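Learning to bake bread again, very slowly

June 2021

I gave up on bread years ago, after a run of loaves you could have propped a door open with, and I was quite content about it. Then in April we moved to Hosard, where the nearest proper bakery is a bus ride away and shuts at lunchtime, and after a fortnight of sliced white from the corner shop I found myself standing in the kitchen with a bag of flour and a slightly grim expression.

The flour was from the mill at Correia, which sells it in big paper sacks folded over at the top and tied with string. I do love a thing tied with string. It's a creamy sort of colour and smells faintly of hay, and it drinks up far more water than the supermarket kind, so my first attempt with it was a dry little cannonball. My husband ate two slices with a great deal of butter and said it had "a good flavour", bless him.

What I'd forgotten is how much of bread is just leaving it alone. I am a fiddler by nature (I lift saucepan lids, I poke cakes, I once dug up a row of carrots to see how they were getting on) and I used to knead and knead and then hover over the bowl as if it needed encouragement. This time I've been mixing the dough after supper, giving it a fold or two while the kettle boils, and going to bed. By morning it has puffed up nicely under its tea towel and all I have to do is shape it, which I still do badly.

The starter is another matter. I got mine from the market at Parkura, a spoonful in an old jam jar, along with a sheet of instructions so smudged that I could only make out "feed" and "not too warm". For the first week it sulked on the windowsill and smelt of nail varnish. I moved it to the shelf over the fridge, switched half its flour to rye, and it perked up so much that it pushed its own lid off and ran down behind the cookbooks! I am still finding dried bits of it. If you keep yours in a jar, use a big one and stand it on a saucer.

For anyone who wants the amounts, I use 4 good serving spoons of lively starter to a large bowl of flour, then enough lukewarm water to make it look slightly too wet, and salt last of all. I know that's maddening if you like to weigh things. I did weigh the finished loaf once, out of curiosity, and then lost the bit of paper.

The oven here is old and has opinions. The dial says one thing and the little thermometer I hung inside says 206, whatever I do, so 206 it is, with the heavy Dosow pot in there from the start to get properly hot. Lid on for the first half, lid off for the second, and then comes the hard part, where you have to let it cool on the rack and not saw the end off while it's still steaming. I have never once managed this.
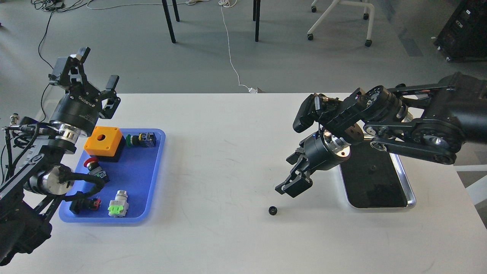 I've had a few flops, of course. One loaf spread out like a cowpat because I'd left the dough too long on a muggy night, and another had a lovely crust with an enormous cavern under it, so that every slice was more of a picture frame. The cowpat became breadcrumbs, which I keep in the freezer for fishcakes, and the cavern went into a bread pudding with the last of the sultanas and was gone by teatime.

Seeds are next, I think. I've got a jar of sunflower and a jar of something I believe is linseed, left over from a muesli phase, and I'd like to try soaking them overnight so they don't steal all the water from the dough. I'm also wondering about a spoonful of black treacle. If you've tried it, do leave a comment and tell me whether it made the crust catch, as I've only the one pot and I'd rather not spend an evening scrubbing it.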